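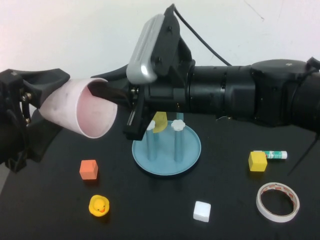
Planning a Two-Arm Bench Cell: Questions We Get About Budget and Ordering

2025-11-30
By Csaba Nyitrai

These answers are for teachers, lab managers and small shops putting together their first tabletop manipulation setup. Prices change too often to list, so ask for a current quote before you fill in a grant form.

Do I need two arms, or can I start with one?

Start with one if your tasks are picking things up and putting them down somewhere else. You need two when one hand has to hold an object while the other works on it, such as reaching into a cup. If you think you'll get there within a year, buy the table and the power supply for two arms now and add the second arm later.

Do the two arms have to match?

No. Matching arms are easier to program and let you share spare parts. A smaller arm is often enough for the holding side, though, and it costs less. Check that both work with the same control software. Kultilum cells ship with Linda, our scheduling software, and the license covers two arms.

What gets left out of the budget most often?

Spare fingers, cables and mounting brackets. Fingers wear, especially when they rub against the inside of hard plastic. Order two spare sets per arm with the first purchase. Cable damage is the most common repair we see, so leave slack at the wrist and buy one longer cable than you think you need.

How much should I set aside for test objects?

Very little. Plastic cups, foam cubes, a rubber duck, a glue stick, a roll of tape and a child's peg toy will keep a new cell busy for months. Buy duplicates of anything you plan to measure results on - toy lines get discontinued and the replacement is never quite the same size.

What kind of tabletop should I order?

A matte black top is our default. It cuts glare and light-colored objects show up well on it. Dark objects don't, so if most of your parts are black, ask for gray. A plain wall behind the table helps too, and paint is cheaper than a backdrop.

Do I need a sensor on the wrist as well as a fixed camera?

For work inside containers, we recommend both. The fixed view loses sight of the fingertip once it goes past the rim. If money is short, buy the fixed camera first and make sure the arm you choose has a place to mount the other one.

How long does delivery take?

Stock cells leave our Ponce warehouse in 31 days. Custom tables take longer, and the quote will give a date. Schools that want to be running by fall should have the purchase order in by June.

Can I lease?

Yes, through Dristico. Leases cover the arms, controllers and sensors. Tables, fingers and test objects are bought outright. Read the section on returns before you drill anything into the base plates.

Who do I talk to about installation?

Ottó Szűcs handles site visits and floor plans. Send him the room dimensions, the location of the outlets and the width of the narrowest door between the loading area and the room. Please measure the door with the frame in place.

Related items
Choosing Gripper Fingers for Soft and Hard Parts
Linda License Transfers
What a Service Contract Covers
Floor Plan Checklist for Small Rooms
Leasing With Dristico: Forms and Deadlines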